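Home | Notebook | Rigs | Data log | Contact

Print this page | E-mail this page

01/04/2022 – Flilham bench, parcel handling set

Target for the Plollo set is 860 demonstrations. 36 recorded today, 11 rejected on review. Main reject cause: grasp closed before the wrist had settled, so the first part of the trajectory teaches the wrong timing. Three more had dropped joint readings and are counted in the 11.

Changed the Pisell config to log finger commands and measured finger positions separately. Earlier episodes carry only the commands – do not mix the two when training. Symonenko loader reads both, but fills the missing channel with zeros and gives no warning. Needs a flag.

Start poses are still too alike. Next batch: vary approach height and wrist roll, keep the speed cap as is. Operators to hold still for 3 seconds at start and end of each episode.

Wrist view checked at the station with the plastic wrap on the hand and the window behind. Daylight washes out the buildings outside; exposure to be locked before the next batch. 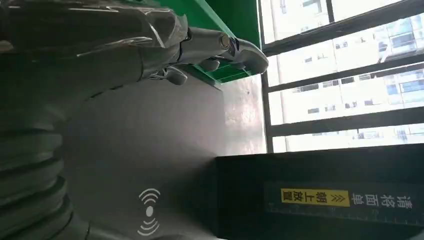
Rejected episodes stay on the disk under their original numbers. Do not renumber.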